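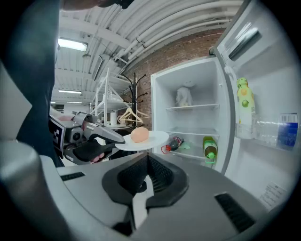

Neville Ellwood asked me whether the Palico is worth it as a first electric van, or whether he should wait for the bigger battery. I said I'd put my answer in a thread so I only have to type it once.

I picked mine up last February. The odometer says 16,671 miles now, nearly all of it short trips with a load in the back.

Range first. The screen says 400 km when full because the dealer never switched it to miles. In summer I get close to that. In cold weather I don't, and I plan for a third less.

The heater is the main reason. Heated seats use much less power, so I run those and keep the fan low.
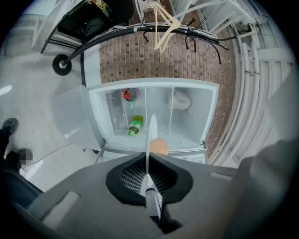

Tires were the surprise cost. The originals wore out on the front early and a new pair came to more than $400 fitted. The van is heavy and it pulls hard from a stop – go easy on the pedal and they'll last longer.

Service has been cheap. Cabin filter, brake fluid check, wipers. The Cisorel garage charges less than the dealer and they had the software update too.

Things I don't like: the charge port is on the front left, so I have to nose in everywhere. The side door rattles on rough roads. The mirror controls are down by your knee.

Despina Georgiou has the longer version and says the rattle is the same on hers. She fixed most of it with felt tape along the rail. I'm trying that next.

So Neville, if your daily run is under 100 miles, buy the small battery. If you tow, wait.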